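# Nima door-work cell: what it is, and what we showed at the open day

*Dvořáček workshop, demo hall entrance at the back of the yard*

Nima is our cabinet and door cell. It's an arm on a fixed pedestal, a two-finger gripper, a small wrist camera and a controller that fits under a bench, and it opens and closes furniture doors all day long without getting bored. We've been building it for kitchen makers and hinge suppliers who want to know how a door behaves after a lot of use, and for anyone who is trying to teach a robot to get around a normal home.

We had the doors of the hall open from 9 in the morning, and it was packed by lunch! A lot of you asked for the details in one place, so we've put the questions and the numbers on this page.

## What the cell does

A run starts with the arm moving up close to the cabinet and looking for the gap between the doors. There are plenty of ways to find a door, and handles are the easy one. We wanted the hard one. Modern kitchens are full of flat fronts in one pale color, and a camera gets very little from them: a bit of shading, a seam, an edge. Nima's software (the Plirklow package, version 4) builds its whole idea of the door from those thin lines, then works out which side the hinge is on and which way the door has to swing.

The approach is slow on purpose. During the demo we put the wrist view up on the big screen so people could follow along, and I loved how quiet the room got every time the arm leaned in toward a pair of closed doors. 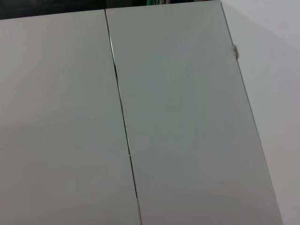
Radomír Sokol wanted to know what happens when the two doors don't line up, say in an old kitchen where one side has sagged over the years. He said his own would fool any machine, and that he'd expect it to grab at the wrong edge and pull the whole front crooked.

Good question, and it led to the best part of the afternoon. We loosened a hinge on the practice cabinet until one door hung lower than its neighbor and ran the cycle again. Nima follows the seam in short stretches and treats each one separately, so a crooked gap is fine as long as there's a gap to see. It took two tries to get a fingertip behind the edge. On the first try it backed off by itself when the force climbed too quickly, and that got the biggest cheer of the day.

Doors that touch with no gap at all are still a problem. The cell stops and asks for help. We're working on a suction tip for those, and the early version is on the shelf behind the controller if you'd like to see it when you come by.

## Specifications

| Item | Value |
|---|---|
| Reach from pedestal | 700 mm |
| Clear floor space needed in front of cabinet | 1,200 mm |
| Practice cabinets supplied | 2 |
| Cycles per shift, standard double door | 438 |
| Camera working distance | up to 300 mm |
| Software | Plirklow 4 |
| Power | standard wall outlet |

The cycle figure is from our own hall, with a full open and close of both doors counted as one cycle. Heavier doors run slower. If you have a soft-close hinge, the arm lets go early and waits for the door to finish on its own, so expect a lower number there too.

## What comes with it

- Pedestal, arm and two-finger gripper
- Wrist camera with cable guide
- Controller and stop button on a long lead
- Kotero fingertips, soft and hard, one pair of each
- Two practice cabinets, flat-packed

The soft Kotero tips are the ones we used for the visitors. They leave no marks on a matte front that we've been able to find, and they peel off for washing. Use the hard tips for metal doors and for anything with a deep lip.

## Trying it with your own doors

You can bring a cabinet! Wall units are easiest, and base units are fine if two people can lift them. Leave the doors on and bring the hinge screws if any are loose. We clamp the cabinet to the test frame, spend a few minutes showing the arm where the front is, and then you get the stop button while it works.

A first session takes half a day, and you go home with the force log and the camera recordings for every cycle. Bring a drive for the recordings, they're big.

The next group visit is in December, in the same hall. Morning places go first. Drawers will be on the bench by then too, and I can't wait to show those.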